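TV 210: The Half-Hour Comedy
Unit 6 handout: Standing sets, swing sets and the bottle episode
Instructor: Esperanza Pennington
Lab: Flynn Nepia

Read before class: the two Villalba scripts in the course folder (episodes 4 and 9), and the stage plan for Sovmont. Bring the stage plan printed out. We will draw on it.

1. Where we left off

Last unit covered the writers' room and how a season gets broken into episodes. This unit looks at the same season from the stage floor. A half-hour comedy is written around the rooms it has. If you know which rooms are built, which can be built, and which have to be found, you can look at an outline and tell whether it will be easy or hard to shoot.

Terms for this unit:

Standing set. A set that stays up for the whole season. The living room, the office, the bar. It is lit once, in a general way, and adjusted from there.

Swing set. A set put up for one episode, or a few, in a space kept open for that purpose. It comes down again when the scene is shot.

Location. Any real place. It can be across the street from the stage and it is still a location, with permits, parking and a place to put the cast when they are waiting.

Bottle episode. An episode that takes place entirely or almost entirely on standing sets, usually with the regular cast only.

Company move. Packing up the whole crew and going from one place to another in the same day. Know this term. It will be on the midterm.

2. The standing set decides the show

In a multi-camera comedy the standing sets are usually side by side in front of the audience. Two are common, three if the stage is wide. The fourth wall is missing, furniture faces out, and doors are placed where the audience can see an entrance coming.

In a single-camera comedy the sets can have four walls, and some of the walls are on wheels or can be unbolted ("wild walls"). The camera goes where it likes. The cost is time. Each new angle is lit and reset.

The class example is Sovmont, set in the back office of a small-town radio station. Look at the stage plan. The designer, Wendell Hutchins, put the on-air booth in the middle of the set and the desks on both sides of it, with glass between. Every character can see every other character, and the booth has a door that shuts. So the show has one room where people can be seen and not heard, and the writers used it in nearly every episode of the first season. By the second season the crew had a name for it (the fish tank) and the name went into the scripts as a slug line.

Note what the plan leaves out. There is no kitchen and no restroom. When a script calls for a character to be sick, they leave through the street door. That was a budget decision in the first month and it became part of how the station feels.

In-class exercise, 10 minutes: mark every door on the Sovmont plan. For each one, write who uses it and what they are usually coming from.

3. Props on a standing set

Wendell's notes divide the objects on a set into three groups, and we will use his terms.

Dressing is anything nobody touches. Books on a high shelf, framed certificates, the plant.

Hand props are anything an actor picks up. Pens, phones, mugs, cups, a sandwich. They belong to the props department and they need duplicates.

Hero props are objects the story depends on, seen close. The letter, the trophy, the ring.

A hand prop can turn into a hero prop between drafts. If page 12 says a character drinks from a cup, it is a hand prop. If the revised page 12 says she reads what is written on the bottom of the cup, it is a hero prop, and somebody in the art department has to make it and get it approved. Writers should flag this in the production meeting and not wait for the props master to find it.

Colors matter more than students expect. In an ensemble scene, giving each character a drinking cup of a different color lets the editor and the script supervisor track them at a glance. Pale colors are safer than white near a light wall.

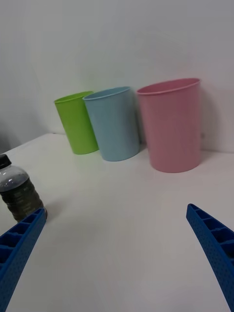
Plastic cups in green, light blue and pink.

The script supervisor on Villalba, Trinity Alcantara, keeps a page for each scene that lists every hand prop, which hand it is in, and on which line it moves. Her Villalba binder for season one ran to 233 pages. A sample page is in the course folder. Read the left column first, because it is in script order. The right column is in the order the shots were taken, and the two almost never match.

Common continuity problems, from her list:

Level of liquid in a glass changes between the wide shot and the close-up.
Cup moves from left hand to right hand on a cut.
Chair pushed in, then out, then in again.
Jacket buttoned in the master and open in the coverage.
Clock on the wall running. (Stop the clock. Take the battery out.)

4. The bottle episode: why it gets made

There are three usual reasons, and an episode may have more than one.

Money. An earlier episode went over, or a later one is going to. The bottle episode pays it back. On Villalba, episode 9 was written after episode 7 spent two extra nights at a wedding hall.

Schedule. A regular is leaving for a film, a location has fallen through, or the scripts are late and the sets are already standing.

Story. The writers want two people in a room who have avoided each other for half a season.

The third reason is the one given in interviews. When you study an episode, look up what was shot before and after it.

Villalba, episode 9, is a plain case. The family restaurant is closed by a snowstorm. Six regulars, one set, one night. There are no guest parts, although a voice is heard on the phone. The shooting script is 31 pages, with 165 setups on the call sheets across four days. Compare episode 4, which has five locations and two swing sets, and needed 177 setups across six days. The number of setups is close. The days are not. The difference is company moves, and you can see them on the call sheets as gaps of an hour or more with nothing scheduled.

Discussion: find the two points in episode 9 where the script could have gone outside and did not. What does it do with the scene it keeps in?

5. Writing one

Ansel Mercado ran the room on both seasons of Villalba and visited the class last November. These are my notes from his talk, tidied up.

Give the episode a clock. A storm ending, an inspection at 8 a.m., a bus that leaves. With no change of place the audience needs something else to tell them time is passing.

Use the whole set. Go through the standing set corner by corner before outlining. Ansel had the room walk the restaurant set with the lights off, and the walk-in refrigerator scene came from that. It had been a painted door until then.

Move people around. Six people in one place for 22 minutes will read as a stage play unless the pairs keep changing. Make a grid with the characters across the top and down the side, and mark each two-person scene. If a row is empty, look at it again.

Let someone leave and come back. One exit into the cold is worth a lot, even if the camera stays indoors.

Keep the objects simple. In episode 9 the characters play a betting game with cups and a dried bean, and the game comes back four times. It cost almost nothing, it gives the actors something to do with their hands, and each round tells you who is winning the larger argument. Students often reach for a gun or a secret letter when a game or a meal would do the job.

He also said that the room's first outline had a power cut in it, and that they dropped it once the director of photography told them what a candlelit episode would do to the schedule.
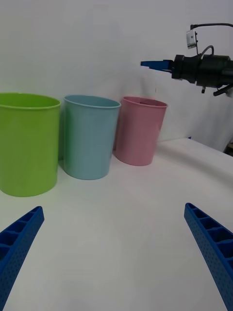
6. Swing sets and what they cost

A swing set has to be designed, built, painted, dressed, lit, shot and struck. On a small show the cheapest version is two flats and a doorway. The production manager at Zirketti, the company behind Sovmont, gave us a floor price of $1,000 for a redress, meaning an existing set repainted and refurnished to pass for another room. A new build costs more, and the figure depends on labor.

Ways writers can help:

Combine. Two scenes in two waiting rooms can be two scenes in one waiting room.
Reuse. A swing set that appears in three episodes is a different conversation from one that appears once.
Shrink. A hospital corridor is expensive. A bed with a curtain is cheap.

Sovmont's dentist office, bank and passport counter are the same flats. Watch episodes 2, 5 and 11 and look at the window.

7. Assignment

Write a two-page outline for a bottle episode of Sovmont or Villalba. Use only rooms on the stage plan. Regular cast only, plus one voice if you want it. Attach:

The character grid described in section 5.
A props list, sorted into dressing, hand and hero.
One paragraph on which of the three reasons your episode would be made for.

Outlines go in the Plondetti dropbox by 5 p.m. the day before lab. Flynn will read them first and assign partners. Do not write dialogue. If you have a line you love, put it in the margin and we will talk about it in lab.

8. For next unit

Cold opens. Read the first three pages of every Sovmont script in the folder and note the line on which the title card falls.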